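Bicycle Frame Builders in Plinden: Student Project Report

3. How the workshop changed

Denura began as a repair shop with 2 workbenches and a rented yard. It sold its first road frame under its own name four years after opening, to a rider from the cycling club in Vitstead. The early frames were brazed steel, built to order, and the shop kept a ledger of every one. We went through the ledger in April and found 1518 entries before the change to welded aluminum.

The ledger gives frame size, tubing, paint color and the club of the buyer. We left out 166 entries that had no size written down. Most of the rest were road frames. Track frames came second, and touring frames were a small part of the work until the last pages.

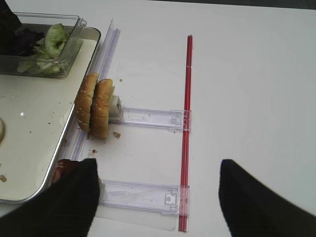
Fig. 4. Green and purple lettuce in a clear container, on a metal tray.

The move to aluminum followed an order from a dealer in Chiba, who wanted lighter frames in smaller sizes. The shop bought new jigs and stopped taking custom orders for one season. After that the serial numbers run without gaps up to 2677, the last frame we could confirm.

3.1 Problems with the records

Paint colors are not reliable. The same blue has three names in the ledger, and repainted frames were sometimes entered again under the old serial number. We counted each serial number once and used the earlier entry. Team frames were kept in a separate book that we could not find, so race use is covered only by the club results in section 4.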